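4. Getting the Prustau online

1. Hold the side button for seven seconds. The light blinks, then sulks, then blinks again.
2. Type the Wi-Fi password. Capitals matter, as Beatrice Makori found on her fourth go.
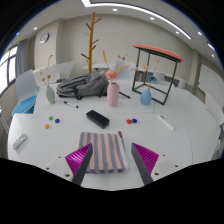 3. Wait for the chime. If there is no chime, return to step 1 with a better attitude.

Caution: do not unplug during an update, however smug it looks.
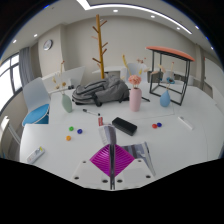
The label printer pairs last and complains most. Stick labels on something flat. A crinkled plastic packet will defeat them.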